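Changes to the Shared Kitchen at Dullura House

Notice to residents and program participants, August
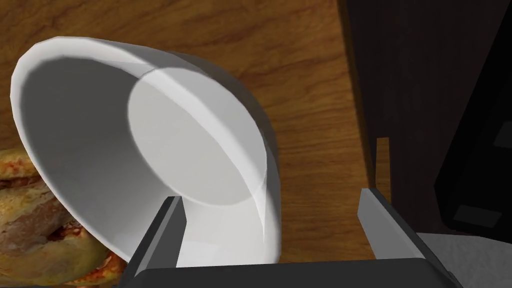
A white bowl with a rounded rim.

The Residents' Office wishes to inform all members of Dullura House of several changes to the use of the shared kitchen on the ground floor. The changes follow the spring review of common areas and take effect at the start of the month. Copies of the full kitchen policy are available at the front desk and will be mailed to members who live off site.

Hours of use. The kitchen will open at 6:30 a.m. and close at 10 p.m. The later closing time responds to requests from members who work evening shifts. Cooking should be finished by 9:30 p.m. so that the stoves can be shut off and the floor mopped. Members who need access outside these hours for medical reasons should write to the Residents' Office, and such requests will be kept confidential.

Reservations. Groups of up to 25 may reserve the kitchen and adjoining dining room for private meals. Reservations must be made 5 days in advance and may not exceed one evening per household each month. The cleaning deposit is now $40, and it will be returned within a week of the event, provided that the room is left in good order. Deposits paid under the earlier schedule remain valid and no additional payment is due.

Dishes and serving ware. The House has replaced a large part of its common tableware. Chipped plates and bowls were withdrawn over the summer, and new pieces have been placed on the open shelves to the left of the sinks. Common dishes may be taken to the dining room and the courtyard but should not be kept in private rooms. Members who have House dishes upstairs are asked to return them to the cart by the elevator. No names will be taken.

Food storage. Each household is assigned one refrigerator shelf and one dry cupboard. All items must be labeled with a room number and the date of opening. Unlabeled food will be removed when the refrigerators are cleaned — a notice will be posted 2 days beforehand.

Cooking classes. The Meesuk Supper Series returns this fall under the direction of Gunnlaugur Bach, who led the bread and soup sessions last year. The opening class will cover stocks and simple noodle dishes. Enrollment is free to members, and a sign-up sheet is posted outside the library. Participants should bring an apron and a container with a lid.

Questions about reservations or deposits should be directed to Leandro Vallejo in the Residents' Office. Repairs, including the slow drain in the second sink, continue to be handled through the maintenance book at the front desk.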